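Measuring liquids: how scientists find out how much
A guide for younger visitors, from the Vurnosby Science Learning Centre

Suitable for ages 7 to 11

At home, people measure liquids all the time. A spoonful of medicine, a mug of milk for pancakes and a capful of bubble bath are all measurements. In a kitchen it does not matter very much if the milk is a little over or a little under. In a laboratory it can matter a great deal, and so scientists use containers made specially for the job.

This guide explains what those containers are called, how they are used and how to read them properly. Words in the list at the end may be new to you.

What is volume?

Volume is the amount of space that something takes up. The volume of a liquid is usually measured in millilitres, which is written as ml for short. A teaspoon holds 5 ml. There are 1000 ml in one litre.

A liquid has no shape of its own. It takes the shape of whatever it is poured into. The same amount of water looks tall in a narrow container and shallow in a wide one, and this often fools people. The lines on the side of the container help us to find the true answer.

Beakers and cylinders

A beaker is a wide container with straight sides. It is good for holding, mixing and pouring. Many beakers have marks on the side, but these are only a guide. A beaker marked up to 200 ml can tell you that you have nearly 200 ml in it. It cannot tell you that you have exactly 178 ml.

A measuring cylinder is tall and narrow. Its lines are set close together, so a small change in the amount of liquid is easy to notice. It is also called a graduated cylinder. "Graduated" means marked with lines at equal steps. 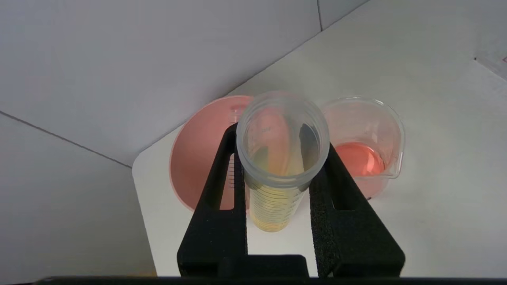
The reason a narrow shape works so well can be tested with two glasses. Pour one spoonful of water into a wide glass and one spoonful into a thin glass. The water in the thin glass rises further up the side. When the level moves a long way for each spoonful, there is room to draw more lines, and the measurement can be more exact.

How to read the level

Stand the cylinder on a flat table. Wait for the liquid to stop moving. Then bend your knees until your eyes are at the same height as the top of the liquid. If you look from above or from below, the level will seem to be in a different place, and your answer will be wrong.

You may notice that the surface of water is not quite flat. It curves up a little at the sides, where it touches the container. This curve is called the meniscus (say "men-ISS-kuss"). Scientists have agreed to read from the bottom of the curve, so that everyone gets the same result.

Tubes and racks

Small amounts of liquid are often kept in tubes. Many tubes have rounded or pointed ends and would fall over if they were left on their own. A rack holds them upright and keeps them in order. Good scientists label their tubes – it is very easy to forget which is which.

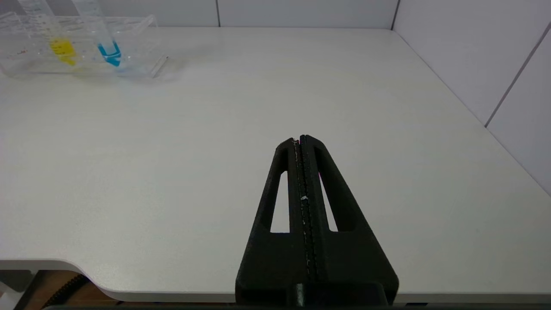
Coloured liquids are helpful when you are learning to measure. Plain water can be hard to see against clear plastic, but a coloured liquid shows its level clearly. A drop of food colouring is enough. The colour alone does not tell you what a liquid is, however, and scientists never taste anything in a laboratory to find out.

Something to try at home

Ask an adult to help you find a kitchen measuring jug, a clean jar with straight sides and a strip of paper. Tape the paper to the outside of the jar. Measure 50 ml of water in the jug, pour it into the jar and draw a line on the paper at the level of the water. Do this again until the jar is almost full, and write the amount beside each line. You have now made a graduated container of your own.

Words to know

Graduated: marked with lines at equal steps.
Meniscus: the curve at the top of a liquid.
Millilitre: a small unit of volume.
Rack: a holder that keeps tubes upright.
Volume: the amount of space something takes up.

Schools in Firitden and Wuisan may borrow a set of measuring equipment from the Centre until the end of July. Requests should be made by a teacher.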